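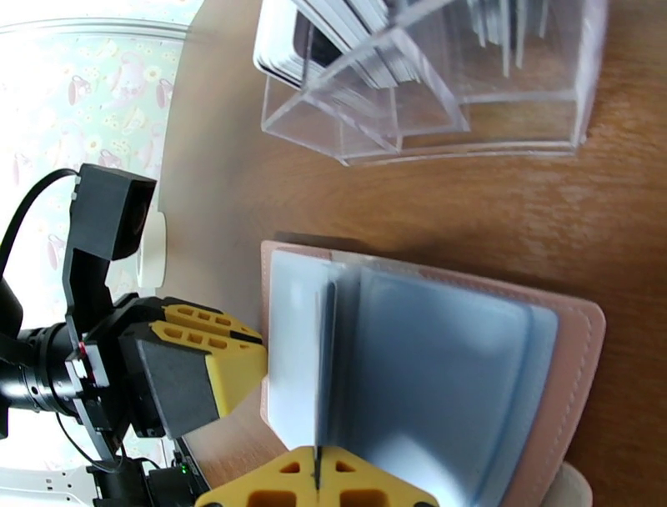

Vasylyna Nazarenko wrote:

> The trouble with the wallets is that people put cards in them and then
> they stay there. A card in a sleeve is a card no one is going to look
> at again. Can we please just agree that everything lives in the box,
> upright, with the dividers, and be done with it? I spent a good part of
> last month's swap at Horstead waiting for people to leaf through their
> little books, and I would like that part of January back.
>
> Also, could whoever has the Flaltlow spares please bring them. I have
> asked before. I will ask again.

Vasylyna, I have the Flaltlow spares. I have had them since the fall. You asked before and I read it before, and both times I was on the wrong side of the house from the cards. They are now in my coat, so unless I change coats we are fine.

On the box against the wallet, I have to put in a word for the wallet, having spent an evening moving cards from one to the other and having formed opinions.

The clear acrylic holder is a handsome thing and I have nothing against it on a shelf. You can see what you've got, more or less, once you learn to tell a card from the reflection of a card. The compartments keep the groups apart. What they don't do is keep a short stack standing up. Fill a compartment and everybody behaves. Leave it half full and the whole lot leans over and fans out like people asleep on a bus, and the one you want is always at the bottom of the lean. I tried packing the gap with folded paper. It worked, and it looked like something you'd find under a table leg.

The other thing is the back compartment. From the front you get the edges of the cards and that's all. If yours are all white, as a lot of these are, you are choosing between slivers.

Now the wallet. Mine is the pale pink one with the white stitching, and yes, I've heard the remarks, and I'd like to point out that I have never once lost it on a dark table. It opens flat enough to work on and the sleeves turn like pages. The sleeves are a light blue, so a white card shows up nicely against the empty ones behind it. I can't say the same for a white card behind another white card behind an acrylic wall.

Against it: loading. Every sleeve wants to cling to the next one, and you have to lift the page, hold it up by the spine side, and get the card started with your other hand. I did 26 of them before supper and called it a night. Anyone planning to move a full set of 106 should clear the evening and possibly apologize to their family in advance. Two things that helped me:

Start from the back page and work forward, so the filled pages aren't flopping onto the one you're loading.

Put the cards in the box first, in order, and load straight out of it. So the box does have a use, Vasylyna. I am willing to be generous.

What I'd suggest for the next swap is that the sets come in the box and the duplicates come in wallets. Duplicates are what people want to leaf through anyway, and they can do it at the side table with Daher's coffee and keep out of your line. The sets stay upright (or leaning, see above) where you can guard them.

If we go that way I'll need to borrow a holder, as the one I've been using belongs to Betell and is due back. Mine has 3 dividers missing and I'd be embarrassed to be seen with it.

I'll be there by 2 to help put out tables — with the spares, in the coat.

Bohdan Symonenko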